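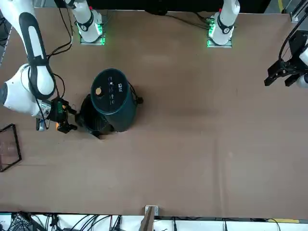 Fig. 1 — Face superior do aparelho, com botão redondo e coluna de símbolos brancos.

Pesquisar no site OK
Início | Guias | Bancada | Contato
Imprimir | Enviar por e-mail

Posicionamento e inspeção externa de aparelho cilíndrico em bancada

O procedimento aplica-se a aparelhos cilíndricos de mesa com cabo na base e marcações na face superior. Compreende a preparação da superfície, o posicionamento, a verificação do cabo e a inspeção do corpo. O aparelho permanece desligado da tomada em todas as etapas.

1. Preparação da superfície

Limpe o tampo com pano seco e cubra-o com uma folha única de papel kraft, sem emendas na área de trabalho. Alise as dobras do centro para as bordas. Grãos e rebarbas sob o papel riscam a base e devem ser removidos antes da cobertura.

2. Posicionamento

Coloque o aparelho em pé, a pelo menos 200 mm da borda da mesa. Mantenha livre uma faixa de 150 mm em toda a volta — o corpo será girado na etapa 4.
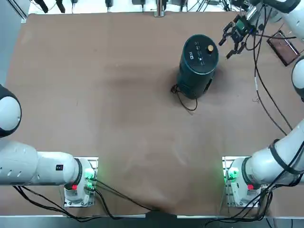
Fig. 2 — Cilindro em pé sobre o papel kraft.

Pressione levemente a borda superior em pontos opostos. Se houver balanço, levante o aparelho e verifique a base e o papel. Não corrija o balanço com calços.

3. Cabo

Desenrole o cabo a partir da base e deixe-o em curva aberta, sem tensão na saída. Examine o revestimento em todo o comprimento, à procura de cortes, vincos e trechos achatados. Nenhuma parte do cabo deve passar sob o corpo.

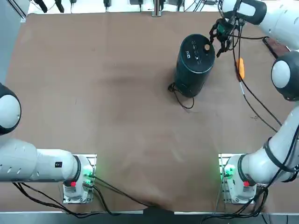
Fig. 3 — Cabo fino em laço aberto junto à base.

4. Inspeção do corpo

Tome o botão da face superior como referência inicial. Gire o aparelho em quartos de volta, segurando-o pela parte baixa do corpo, e acompanhe o cabo com a outra mão.
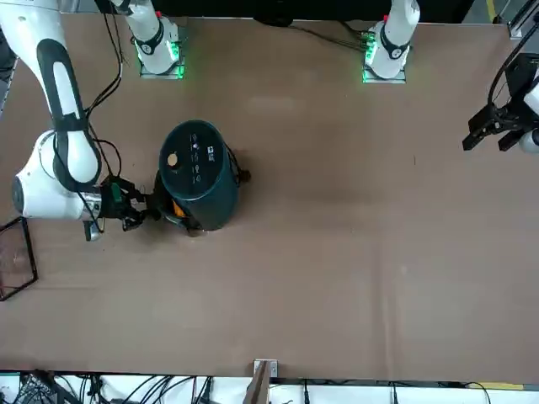
Em cada posição, examine a lateral de cima para baixo e registre riscos, amassados e folgas pela distância à referência. Confira se as marcações da face superior continuam legíveis; não use solvente sobre elas. Concluída a volta, retorne o botão à posição inicial e repita a verificação de balanço da etapa 2.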